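In Defense of the Placemat
by Fidelina Cuervo

I own a table. I mention it because owning a table, past a certain age, turns into a position you have to defend.

The position in my circle, held most firmly by my neighbor Neville Tindall, is that a good table should be eaten at bare. Neville paid 225 dollars for his, from a place called Jevdale, and he wants to see every dollar of it while he chews. A placemat, he says, is a blanket on a sports car. Neville has never owned a sports car. He does own 3 bottles of Prandard table oil, and he will show them to you.

I was bare-table for years myself. I liked the look. I liked wiping the whole thing down in one long swipe, like a bartender in a movie. Then one October I had people over for soup, and by the end of the evening my table had a map of the evening on it. Rings, mostly. I spent the next morning rubbing them with mayonnaise, which an aunt swears by, and which leaves you with rings and a table that smells like lunch.

So I went over to placemats, and I went over completely. Mine came from Nieto, 35 dollars for the set, and they have stripes, because stripes tell you where the plate goes. You would think a grown adult could find the middle of a place setting without help. Come to my house and watch them try.

The bare-table people do have one argument I can't wave off, and it's the wood. A pale top with a lot of grain in it is nice to look at. You sit there waiting for the coffee and follow a line until it doubles back on itself, and you've lost a minute you didn't need anyway. Cover that with a mat and you've covered the best part of the furniture. I grant this. I also notice that you can grant it and still put down a mat, since a mat is not a floor. It takes up one corner of the matter and leaves the rest for admiring.

The same goes for what sits around the mat. A black plate on a pale table looks like a hole somebody forgot to fill. Put the same plate on stripes and it looks like dinner is coming. As for the spoon, I lay mine across the top, which Neville calls hotel behavior – and he means it as an insult.

Bare wood in the first two, stripes in the third, and both at once in the fourth.

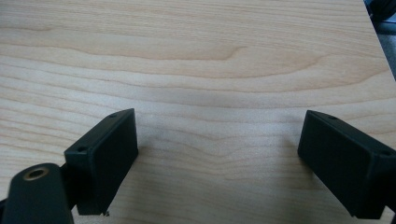
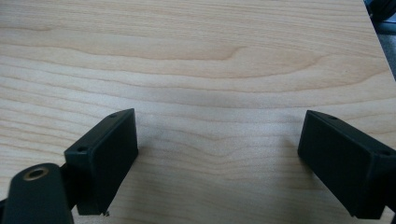
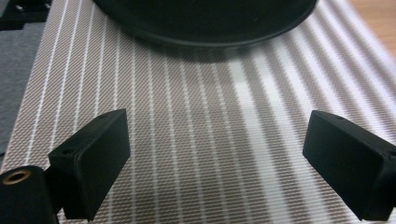
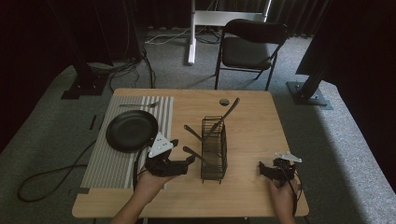

A Word About Tape

Placemats slide. I know it, Neville knows it, and he brings it up whenever he is losing. Tukier sells a grippy pad that goes underneath and costs nearly as much as the mat. I say use tape. A short strip at the corner will do, dark if you want it to look like you meant it. Peel it off before company comes, or leave it on and see which of your friends says something. Mine was Neville. He got the chair with the wobble.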